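Getting light smudges off a dark desk mat

Posted Friday, December 20, 2024 in Home & Cleaning

I have a big charcoal desk mat, the soft kind with a rubber back, and it has picked up pale patches where my arms rest. A lint roller did nothing. Is it safe to put in the washer? The tag is gone.

skurno40
Skip the washer if you don't know what the backing is. Fill the tub with cool water, add a squirt of dish soap and rub the patches with a soft brush, going in one direction. Rinse until the water runs clear. Roll it in a towel to press the water out, then lay it flat. Mine took two days to dry in February.

Longo
just buy a new one, they're cheap

basora_34
Pale patches on a dark mat are usually skin oil and dust, and dish soap handles that. If they're still there after it dries, the surface is probably worn and washing won't change it. Don't use bleach or the dryer. Test a corner first if you try anything stronger than soap.

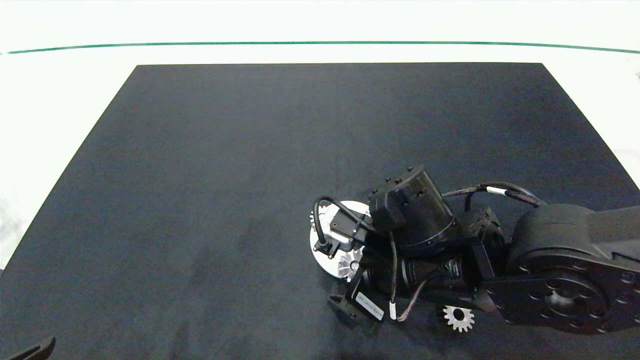
Dark gray mat with lighter smudges, mostly in the middle and lower left.

2 people found this helpful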